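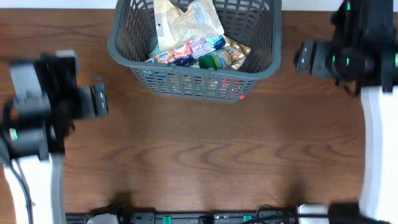

Fórum Direito e Cidadania > Justiça Penal > Revisão de sentença e prova pericial

Tópico: Guardar vestígios depois do trânsito em julgado — quanto tempo é razoável?

malmequer_azul
07/12/2023
Boa noite a todos. Ando há semanas para escrever isto e hoje, com a casa finalmente sossegada, lá me sentei. Trabalhei muitos anos numa secretaria judicial (já estou reformada, graças a Deus, embora tenha saudades das colegas) e sempre me fez confusão a facilidade com que se mandam destruir objetos apreendidos assim que o processo fica arrumado. Roupa, amostras, invólucros, às vezes coisas que nem chegaram a ser examinadas porque na altura ninguém pediu.
O que me fez voltar ao assunto foi o caso de Cekthorpe, que talvez alguns de vocês tenham acompanhado. A câmara de lá propôs que os vestígios de crimes graves passem a ser guardados durante toda a pena e mais 10 anos, e a polícia local respondeu que não tem onde os pôr. São 2689 caixas num armazém arrendado à Brostovus, e a renda sobe todos os anos. Eu percebo o problema do espaço, a sério que percebo, mas como é que se pede a revisão de uma sentença quando a única coisa que podia ser reanalisada já foi para o incinerador?
Gostava muito de ouvir a vossa opinião, sobretudo de quem anda nisto todos os dias.

toga_cocada
Olá, malmequer, que bom ler-te outra vez por aqui! Concordo contigo quase em tudo. Faço defesas oficiosas e já me aconteceu pedir acesso a uma peça de roupa e receber de volta um auto de destruição de duas linhas, assinado e carimbado, muito direitinho. O recurso de revisão existe na lei para os casos em que se descobrem novos factos ou novos meios de prova, e uma análise feita com uma técnica que não existia na altura pode muito bem entrar aí — mas só se ainda houver o que analisar. No meu caso ficámos pelo caminho, e o cliente, coitado, nunca percebeu muito bem porquê.

rio_manso
Boa noite. Vou ser a voz discordante, e espero que me perdoem, que isto é dito com estima. Passei parte da vida a gerir um depósito de apreendidos e quem fala em "guardar tudo" nunca lá entrou em junho, com o ar condicionado avariado. Amostras biológicas mal acondicionadas degradam-se. Guardar uma coisa durante décadas num corredor, sem controlo de temperatura e com a etiqueta a cair, dá uma falsa sensação de segurança e depois ainda serve para se discutir durante meses se houve contaminação. Preferia mil vezes que se guardasse menos e bem.
Quanto a Cekthorpe, li a proposta e não vi lá uma linha sobre quem paga. A Brostovus não há de oferecer as prateleiras.

malmequer_azul
Rio_manso, claro que perdoo, era mesmo para isto que abri o tópico! E tens razão no acondicionamento. Lembro-me de um saco de papel tão velho que ao pegar-lhe ficámos com a pega na mão. Mas, repara, quem escolhe o que é "menos"? Se for a mesma entidade que fez a acusação, fico pouco descansada.

figueira_do_quintal
Venho só meter a colherada como leiga, que fui jurada uma vez e nunca mais me esqueci. O que mais me impressionou foi a certeza com que o perito falava. Na altura acreditei em cada palavra e se calhar estava tudo certo, mas hoje pergunto-me se alguém tornou a olhar para aquilo. A pessoa apanhou uma pena longa. Se a prova já não existe, a minha dúvida fica comigo para sempre, e olhem que pesa um bocadinho.

toga_cocada
Figueira, obrigado pelo testemunho, é raro ouvirmos esse lado. Sobre quem escolhe: no projeto Pavis, que conheci numa formação, a destruição só avança depois de notificados a defesa e o condenado, com 300 dias para se oporem. Se ninguém disser nada, destrói-se. Acho um meio-termo decente.

rio_manso
Conheço o Pavis e o princípio é bonito. O pior é notificar. Metade das cartas vem devolvida, o defensor já mudou de escritório, o condenado foi transferido. E entretanto a caixa fica lá, em terra de ninguém, que foi exatamente o que nos aconteceu com 111 processos de uma assentada. Se é para fazer, façam um registo informático como deve ser, onde o próprio advogado possa consultar o que existe. O programa Cozma permitia isso e foi abandonado a meio por falta de verba, o que ainda hoje me custa a engolir.

toga_cocada
Um registo consultável eu assino já por baixo. Sem saber o que existe, nem sequer consigo fundamentar o pedido. Só não aceito que a carta devolvida valha como silêncio — nesses casos devia nomear-se defensor para esse ato e pronto.

rio_manso
Nisso não te contrario, desde que o prazo tenha um fim. O que eu não quero é caixas eternas.

lente_grossa
Boas. Trabalho em laboratório e acrescento uma coisa prática: muitas vezes nem é preciso guardar o objeto inteiro. Um sofá ocupa meia sala, o recorte do tecido cabe num envelope. Guardem o recorte, o extrato que sobrou e, por favor, os apontamentos de bancada do perito. Já tentei refazer o raciocínio de um relatório antigo e só havia a página da conclusão. Sem os apontamentos não se consegue avaliar se o colega errou ou se trabalhou bem com o que tinha, e também é injusto para ele.

figueira_do_quintal
Gostei muito dessa dos apontamentos, nunca me tinha ocorrido. Isso não fica junto ao processo?

lente_grossa
No meu sítio fica no laboratório, e o prazo de arquivo é outro, mais curto. Noutros não sei dizer.

malmequer_azul
Que conversa tão boa, meus queridos. Vou passar a limpo a parte do registo e a dos apontamentos e mandar para a associação onde ainda dou uma ajuda, a ver se pegam nisto. Rio_manso, se ainda tiveres algum documento sobre o Cozma, manda-me por mensagem privada, sim?

rio_manso
Tenho uma pasta inteira. Amanhã procuro e envio-te.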